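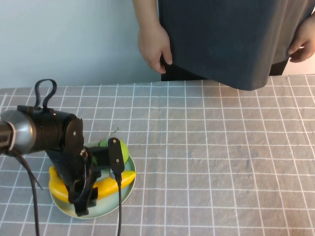

Tahira Durrani wrote in to say that my last post on storing fruit was wrong about bananas, and that keeping them next to apples is the whole reason hers are brown by the weekend. She is right on the chemistry. I had treated it as a minor effect and gave it one line.

Apples release ethylene as they ripen. Bananas release it too, and they also respond to it, so a banana that shares a plate with an apple will usually move from yellow to spotted sooner than one kept alone. How much sooner depends on the variety, the room temperature and how ripe both were at the start.

I ran a small test in May. Five bananas from one bunch went on a plate with two green apples, and the other five from the same bunch went on a second plate at the far end of the counter. Both plates were open, out of direct sun. The bananas with the apples showed spots first. The difference was a day and a half, less than I expected. A paper bag would have widened it, as the gas collects inside.

Current practice in my kitchen:

Bananas and apples share a plate only if they will be eaten within two days.
Anything beyond that goes in the refrigerator (apples) or stays on the counter (bananas).
Hard green bananas get an apple and a closed bag.
One layer per plate. Stacked fruit bruises at the contact points, and a bruise on an apple is easy to miss until it is soft.

On the plate itself: a raised rim matters more than diameter. I used a flat Barberg serving plate for a while and apples rolled off it whenever the tablecloth was pulled. The cloth is a separate problem. A printed grid makes it easy to see when it has shifted, but it shows every crease, and I iron mine damp.

Pears are next. They ripen from the core outward, so color is a poor guide and I will be checking at the neck.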